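Cleaning and Re-oiling a Matte Tabletop

Print this page | E-mail this page

Filed under: Surfaces & Finishes > Maintenance

Updated 2026-04-26

This procedure covers wood tabletops with a penetrating oil or hardwax-oil finish. It does not apply to lacquer, polyurethane or laminate. If you do not know which finish you have, put a drop of water on the underside and check it after 2 minutes. A film finish shows no change. A worn oil finish darkens under the drop.

Materials

- Mild soap, unscented
- Two buckets
- Lint-free cotton cloths
- White non-woven pad
- Maintenance oil in the same sheen as the existing finish
- Metal can with a lid, half filled with water, for used cloths

Cleaning

1. Clear the table and remove crumbs with a dry cloth.
2. Mix the soap in warm water at the strength given on the bottle.
3. Wipe with the grain using a wrung-out cloth. Do not let water stand near joints.
4. Rinse with clean water from the second bucket and dry at once.
5. Leave the table for 14 hours before oiling. Heavy tops in unheated rooms need 28.

Wax and silicone polish must come off first. Use the solvent named on the oil maker's data sheet, with the windows open, and repeat the wash afterward.

Oiling

Work at 18 °C or above. Stir the oil; do not shake it. The matting agent settles at the bottom of the can, and unstirred oil dries glossier than the original coat.

Put a small amount on the pad and spread it over one section at a time, keeping a wet edge. Go back over the section with a dry cloth until no oil transfers to your hand. Excess oil left on the surface stays tacky and shows as shiny patches when it cures. Sudheer Nambiar, who tested the Himwood and Drirholm oils for this site, found that both needed a second wipe along the end grain.

Put used cloths in the water can immediately. Oily cloths can heat up and catch fire if left in a pile.

Checking the sheen

Look across the top from a low angle with a lamp at the far end. Glossy streaks can be evened out with a barely damp pad while the oil is still soft. After it has hardened, they need light abrasion and a new coat. Keep hot dishes and wet glasses off the surface until the full cure time has passed.
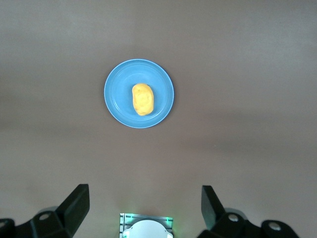
Light blue plastic plate on a smooth, matte tabletop.

For routine care, wipe spills as they occur and repeat the oiling when water no longer beads.

Text: Reginald Mahmoud

Related items
Removing White Heat Rings
Choosing a Sheen Level
Rurnside Hardwax Oil: Application Notes
Storing Part-Used Cans of Oil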